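Food-contact rules for gripper fingers when the task props are plastic or mixed?

Zarmeena Jadoon
Posted in Standards and Safety, 7:40 in the morning

We run pick-and-place trials at a bench kitchen, one arm, parallel gripper, 26 objects on the current list. Most are toy food. Next month a partner site (Galtgate) wants real produce mixed in. Do the fingers then have to meet food-contact rules, or is that only for production lines? Our risk assessment says nothing on it. The plate and pepper task is the one we would change first.

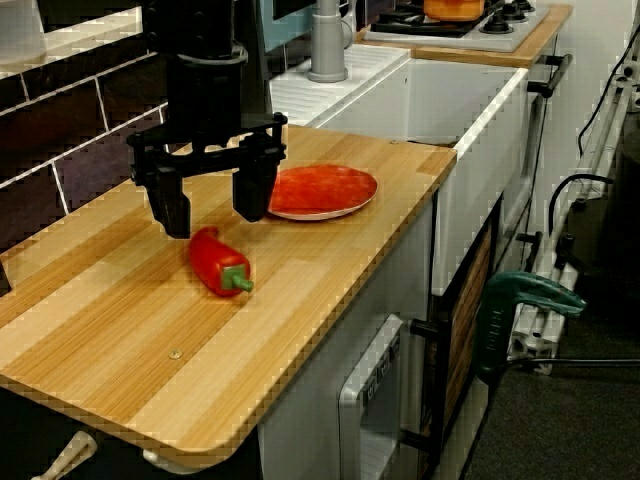
Covadonga Collado
Food-contact law applies if somebody is going to eat the item. If everything handled is thrown out afterward, it doesn't, but write that down. Our procedure has one line: "Produce used in trials is waste from the moment it enters the cell." Bins are labeled to match. You still need to cover two things in the assessment:

Juice and pulp on the finger pads. Grip friction changes, and so does your data. We wipe every 34 cycles and log it.

Liquid near the wrist. Check the IP rating of the gripper and the arm separately. They are often different, and the lower one governs.

Also keep separate finger sets for toy and real items. Mark them.

Manzano
just use gloves on the gripper, works fine for us

Brudora
Would not do that without testing. A loose sleeve changes the finger geometry and can catch on a plate rim. If you fit one, redo the grip force check and record the sleeve as a tooling change. We lost a run of 718 trials at Plinmont over an unrecorded pad swap.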